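Adton demonstration gathering: questions we keep being asked

Siwan Rosser answers for the collection side. Questions came in by email up to June and have been shortened.

How many examples do you have?

391 for the cup task, at the last tally. Please don't read much into that. A supplier, Ronero, told us 500 would be "plenty". We asked plenty for what, and are still waiting.

Does more data mean a better arm?

Sometimes. Our first batch was large and dull: same cup position, same operator, same time of day. The model trained on it did well until someone shifted the saucer.

Who does the demonstrations?

Two operators. Gil-soo Wang trained them both and throws out more of their work than they'd like. With only two people you are partly teaching the system their habits, and I'd be wary of anyone who claims otherwise.

Do you keep the failed attempts?

Yes, labelled as failures. Whether they help is an open argument here. The Nincombe team swear by them – I haven't seen figures that convince me.

Why not do it all in simulation?

We tried for liquids. The simulated tea behaved beautifully, which was the problem.

What does the workspace look like?

Plainer than people expect. A white table, cups and saucers, one arm with a camera at the wrist. We don't dress it up, and we don't scrub it between takes either.

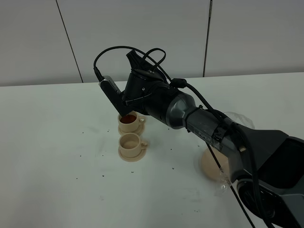 Cup task: the gripper over the rim of the full cup, with the second cup and saucer in front.

Will a model trained on this table work in my kitchen?

I doubt it. The background hardly varies and the cups match. Hodžić, who lent us the training code, are more hopeful than I am. Try it on your own cups before you promise anyone a drink.

Can I have the data?

On request, for the cup task only. Read the notes on rejected takes first, as the labels changed part way through and the early ones are less reliable.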